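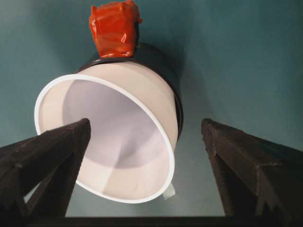
Setting Up the Frame Gate in Grilik

The frame gate sits between the camera drivers and the segmentation node. It takes in frames from the wrist camera and the fixed camera, drops the ones that are too smeared to use, and passes on pairs that were captured close together in time. Without it, the planner gets masks computed from frames taken mid-move, and the grasp poses jump.

The steps assume you have the Boychuk driver package running and both cameras publishing. If you are still on the old single-camera launch file, do the migration page first.

Step 1. Put both cameras on one clock

Set time_source to host in both driver configs. The device clocks drift apart over a long session, and the gate can't correct for it.

wrist_cam.time_source: host
fixed_cam.time_source: host

Restart the drivers, then run

grilik clock check --pairs

The command prints the offset between matched frames. Anything under 40 ms is fine at normal arm speed. If the offset climbs steadily, one driver is still on device time. Check for a second config file in your home directory, which overrides the one in the workspace.

Step 2. Lock exposure

Auto exposure changes the sharpness score even when nothing moves. Turn it off on both cameras. Set the exposure by looking at the middle of the workspace and let bright white objects near the edge of the view clip if they have to. Bringing those back into range makes the exposure too dark for black parts, and black parts are where the segmentation fails first.

A shorter exposure with more gain is usually the better trade. Noise can be filtered out later. Motion blur can't.

Step 3. Score by tile

The default score is the variance of the Laplacian over the whole image. It works on a cluttered bench and works badly against a flat teal background, where most of the pixels have no texture and pull the score down however sharp the objects are. Switch to tiles:

gate.score_mode: tiles
gate.tile_grid: 12
gate.tile_rank: top_quarter

The gate now splits the image into a 12 by 12 grid and averages the scores of the top quarter of tiles. A sharp gripper finger or the rim of a cup is enough to carry a good frame. In a frame where every edge is stretched, no tile scores well and the frame is dropped.

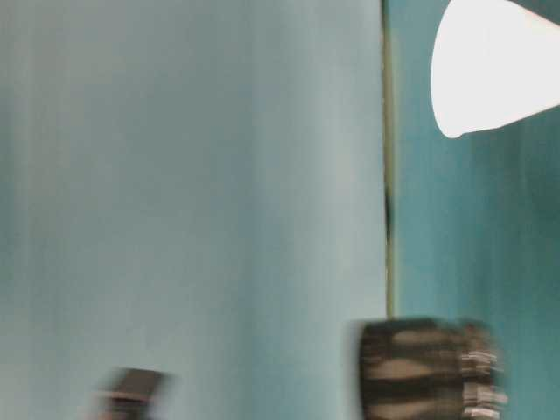 Page last changed: April 9, 2020

Start with a threshold of 113 for the fixed camera. Record a short log with the arm moving and standing still, then plot the scores:

grilik gate plot --log run.log --camera fixed

You should see two groups. Put the threshold in the gap between them. If there is no gap, go back to Step 2 and shorten the exposure. A fixed camera can lose frames to vibration in its own mount, so keep an eye on stretches where the arm reports zero velocity and the score is still low.

Do the wrist camera separately. Its threshold will be different. The fingers move with the camera and tend to stay sharp while the rest of the view smears, so mask them out before scoring:

gate.wrist.ignore_mask: masks/fingers.png

The mask has to cover the fingers in both the open and closed positions. Draw it generously. A mask made only from the closed position leaves the finger tips exposed when they spread, and the gate will then pass blurred frames on the strength of the tips alone.

Step 4. Handle openings in the mask

Once the gate is passing clean frames, look at what the segmentation node does with hollow parts. With default settings it fills every enclosed region. That is wrong for a ring with the background showing through its center, and the error shifts the depth estimate toward the wall behind the part.

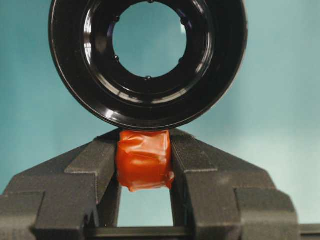 Set fill_holes to color and give it the background range. The node then fills an enclosed region only when its color falls outside that range, so a highlight on glossy film gets filled and an opening stays open. Take the range from a few spots across the view, shadows included, as the tone of a plain backdrop still varies with the light.

seg.fill_holes: color
seg.background_range: auto_sample

A cup seen into its mouth is a different case. Its inside wall belongs to the object, and the color rule handles it correctly as long as the wall is not close to the background in tone. Pale cups can fail under strong colored light. Raise seg.saturation_min a little at a time until the interior is labeled again.

Step 5. Check the held-object label

The label comes from finger width and motor current, and the mask only confirms it. Step through a logged grasp in the Tostby viewer with both camera streams open and compare the label against the fixed view. The label should hold for 14 consecutive passed frames before the planner acts on it. Lower values caused false lifts in our November tests on the Akville cell - mostly on soft items that compress after first contact.

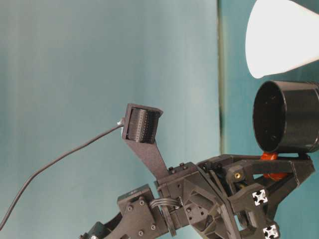 Can I run the gate on the wrist camera only?
Set gate.require_pair to false and the gate will pass wrist frames without waiting for a match. You lose the check in Step 5, so the held-object label will depend on finger width and current alone.

Saving the configuration

Run grilik config freeze when the thresholds are set. It writes the values and the finger mask checksum to one file. Keep the file next to your logs. Any change to a lens, mount or finger means repeating Steps 2 and 3, and the old file should not be reused after that.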